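Chapter 5
Saliva and the Dry Mouth

5.1 Introduction

Saliva is often treated as a background fluid, mentioned only when it is missing. This chapter takes it as a tissue product with its own composition, its own rate of flow, and its own disorders. The reader should already be familiar with the structure of enamel (Chapter 2) and with the acid cycle of dental plaque (Chapter 4).

Three pairs of major glands supply most of the volume: the parotid, the submandibular, and the sublingual. The rest comes from minor glands in the lips, cheeks, palate, and tongue. Parotid saliva is thin and watery. Sublingual saliva is thick and rich in mucins, the proteins that let it cling to surfaces. What a patient feels as "wet" or "dry" depends on the mixture as well as on the amount.

Two measurements are used throughout the chapter. Unstimulated flow is collected at rest, with the patient seated and the head tipped slightly forward. Stimulated flow is collected while the patient chews wax or after citric acid is placed on the tongue. The two can differ widely in the same person, and a normal stimulated value does not rule out a low resting value. In the exercises, resting collection runs for 10 minutes and stimulated collection for 5.

5.2 Terms

Xerostomia is the feeling of a dry mouth. Hyposalivation is a measured reduction in flow. The two overlap but are not the same — a patient may report severe dryness with ordinary flow, or have very low flow and no complaint. Case notes should state which one is meant.

5.3 Common causes

Medicines account for a large share of cases seen in general practice. Antihistamines, many antidepressants, and drugs for overactive bladder all reduce the nerve signal to the glands. Radiation to the head and neck damages the gland tissue itself, and recovery is often incomplete. Sjögren's disease, poorly controlled diabetes, and mouth breathing during sleep are taken up in Sections 5.6 to 5.8.
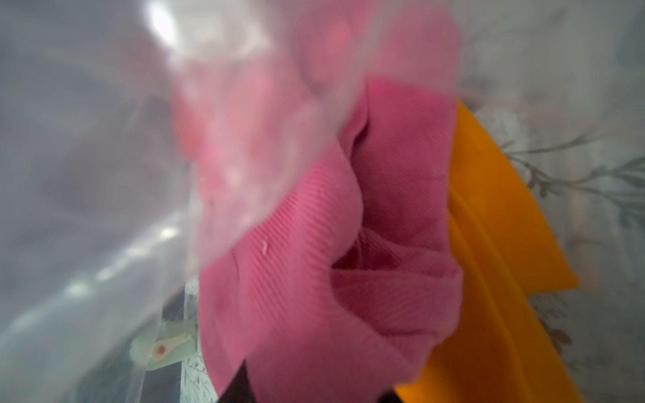
Kamil Doležal objects to the order of this list and would put mouth breathing first, on the grounds that it is easy to ask about and is often left out of the history. The order used here follows the sequence of the later sections and does not rank the causes by importance.

5.4 Effects on the teeth

Low flow lengthens the time that plaque stays acid after a meal. Decay then appears at sites that are usually spared, such as the necks of the teeth and the edges of existing fillings.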